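12 Sep 2019

Finish trials, table tops - carrying on from August

Back on the oil question. Pirnside want an answer on whether we go hardwax or stick with plain Danish for the Ostgate job, and I've put it off long enough. Notes as I go, will tidy up later (won't).

Where we'd got to: 3 test boards, same timber, all sanded to the same grit, one each of hardwax, Danish, and the water-based stuff Barry Fothergill swears by. Water-based one looked dead. No depth at all, grain sat under it like it was behind a net curtain. Barry says I put it on too thick. Possibly. Did it again thinner, still dead. Ruled out for Ostgate, might do for the shelving where no one looks.

Danish: lovely colour first day, then drinks in and wants another coat. And another. Coat 2 went on too soon, was tacky next morning and picked up dust from the bandsaw. My fault, should of shut the door. Cut it back and started again. Lost a day.

Hardwax: fussier to put on, goes off quick, have to work in small patches and keep a wet edge or you get a tide mark. But it's the one that survives tea. Left a mug ring on each board overnight. Danish had a pale ring that came out with a rub of more oil. Hardwax wiped clean. Water-based had no ring either, to be fair to Barry.

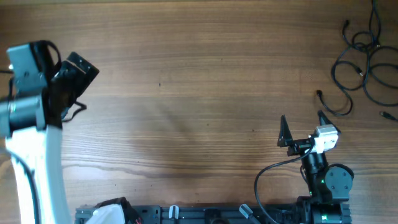
Table top, medium brown. Note light patch in the middle.

Grain direction matters more than I'd allowed for. Long wavy figure, some of it chocolate brown next to lighter tan, and the soft bits take more oil than the hard bits. On the hardwax board the difference evened out by the second coat. On the Danish it got stronger, which some people like. Client at Ostgate doesn't, I asked.

Sanding. Tried stopping at 240 on half the board and taking the other half to 600. The 600 half hardly took any oil, looked thin and a bit grey, and the wax sat on top and smeared. Waste of paper. 240 then denib between coats with a grey pad. Write that on the wall!!

Pad fluff is a nuisance though. Bits of it end up in the corners and you only find them when it's dry. Tack rag before every coat, and a new rag, not the one from the tin lid.

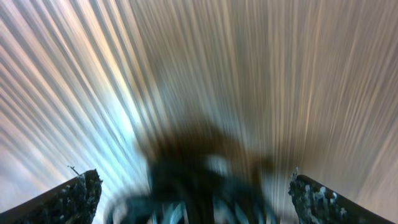
Rags generally: wet flat on the rail outside, never in a heap, never in the bin. Found two screwed up under the bench this afternoon. Oily rags catch fire on their own, everybody knows it, please don't make me put up another sign.

Costs. Angelovski have quoted for the hardwax in big tins, order ref 2616, delivery to the side gate as the front is still blocked with the Bresness pallets. Price per litre is well up on the Danish but it goes further, and it's 2 coats against four or five. Labour swings it. Did the sum twice on the back of the delivery note, then lost the delivery note.

Smell: hardwax is strong for the first evening and mostly gone the day after. Danish hangs about for a week. Matters for Ostgate as they want to be sat at the tables straight away.

Curing is the bit I'm not sure of. Tin says light use after a day, full hardness much later. Pressed a thumbnail into the test board this morning, left a faint line. Will try again in the same spot next week and see. If it's still marking I'll tell Pirnside they need to wait for delivery and they can shout at me then.

Undersides - one coat, all of them, before legs go on. Last batch had bare undersides and two cupped over the summer. Not doing that again.

To do
Ring Angelovski, confirm matt not satin
Thumbnail test again
Cut more sample blocks for Barry, he wants to try a tinted one
More 240 discs, nearly out
Find the other scraper
Ask Pirnside about edge profile, drawing says round but the email says chamfer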